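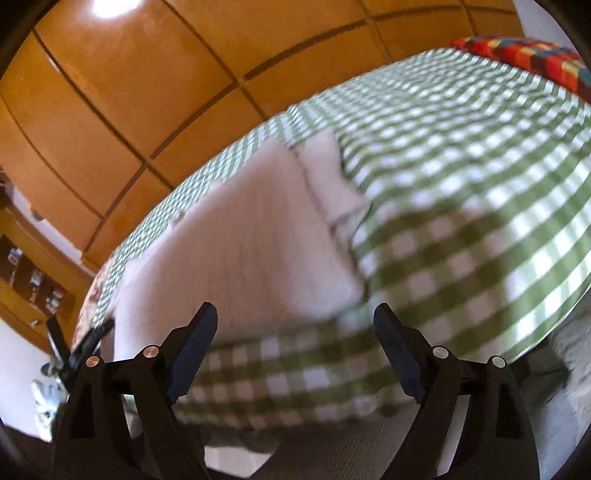 Arano, 2019-07-23

Guest room bedding: drape, underlayer, towel position
Board: Household Textiles > Bedspreads and Covers

selvage_edge
Topic starter

I look after a guest room at the Bondano, a small rental house. Three problems with the current setup, in order of importance to me.

1. The green and white gingham spread does not cover the floral layer under it. A strip of the floral (cream, red, green) shows along the edge at the left. Pulling the spread over fixes that side and shortens the other.

2. The towel. I leave it folded on the bedspread and it ends up partly over the near edge.

3. The patchwork cushion. Red, orange, yellow, blue, green squares against olive checks and an orange-toned wardrobe. I have no opinion on it. Guests seem to.

The spread is 100 percent cotton and measures 86 inches across after washing. It was wider when purchased. I did not record the original width. Mattress is a standard full.

Looking for a fix to item 1 that does not involve buying a new spread.

warpfaced

Full mattress is 54 wide, so you have 32 inches to divide, 16 per side if centered. Whether that is enough depends on mattress thickness and what the floral layer is. If it's a quilt wider than the spread, no amount of recentering will help. What is it and how wide?

selvage_edge
Topic starter

Light quilt. 88 across. So it is wider by 2 inches.

warpfaced

Then the quilt shows on at least one side by definition, assuming it hangs flat. Options are to tuck the quilt between mattress and base before the spread goes on, or add a border to the spread. Tuck is free.

kettlecloth

Disagree on the tuck. I did that for a season in a rental and guests pull it out the first night, then the quilt hangs lower than before and nobody straightens it until changeover. Border the spread. A plain olive band, 2 inches finished, both long sides. Prewash the band fabric hot or it will pucker the check.

warpfaced

Changeover is when it gets straightened anyway. The guest pulling it out is the guest using the bed.

kettlecloth

Fine for one-night stays. Not for a week.

dobby_loom

Alternative: turn the quilt 90 degrees if it is closer to square, or swap it for a narrower blanket. The floral and the check are both busy and neither helps the other. If the quilt is only there for warmth, any plain blanket cut to the mattress top will do it, and then the spread covers everything.

One more point on large checks. They show misalignment more than a plain cloth does. Line up one row of checks with the long edge of the mattress and work outward from it. I suspect half of the problem is that the spread goes on slightly skewed, so one corner gains what the other loses.

selvage_edge
Topic starter

Tested the alignment method. Picked a row, set it on the mattress edge, smoothed toward the foot. The drape is now even to within half a check, and the floral still shows, but as a narrow parallel strip instead of a wedge. Improvement. The quilt is not square.

Any views on the towel?

terry_loop

Towel should not be on the bed. Loops pick up lint from the spread and a white towel shows all of it. Put it on a chair or a rail.

dobby_loom

Lint from a washed cotton spread is minimal. White towel on the bed is normal in rentals because the guest finds it. The issue is only the position. Fold in thirds lengthwise, then in half, closed fold facing the door, and set it a hand's width in from the edge. With a loose double fold the top layer slides and takes the bottom one along.

terry_loop

Minimal is not zero. I use a Salehi fabric shaver on ours and the collector is never empty.

dobby_loom

A shaver removes pills from the spread. That says little about what transfers to a towel lying on it for an afternoon.

kettlecloth

Seconding the thirds fold. Also, is the towel line-dried? Stiff towels hold a fold better, soft ones slump.

selvage_edge
Topic starter

Tumble dried, low. It is on the soft side. I will try the thirds fold before moving it to a chair. There is no rail in the room.

pinking_shears

On the cushion: leave it. It has green in it, so it relates to the check, and the orange squares are close to the wardrobe. If a guest dislikes it they can put it in the wardrobe.

warpfaced

Patchwork seams fail before the cloth does. Check them at each wash. Ours opened along one row in June, all in the same color, which I put down to that fabric being a looser weave.

terry_loop

Off topic, but the Lulik catalog lists their check by rub count, 4000 for the lightest one. That is low for a bed people sit on to tie shoes. Worth asking before anyone buys border fabric there.

kettlecloth

For a side border the rub count hardly matters. Nobody sits on the drop.

terry_loop

They sit on the edge, and the edge pulls on the drop.

selvage_edge
Topic starter

Ordering plain olive cotton, not from Lulik. Will prewash hot, tumble twice, and measure before cutting. Tucking the quilt in the meantime.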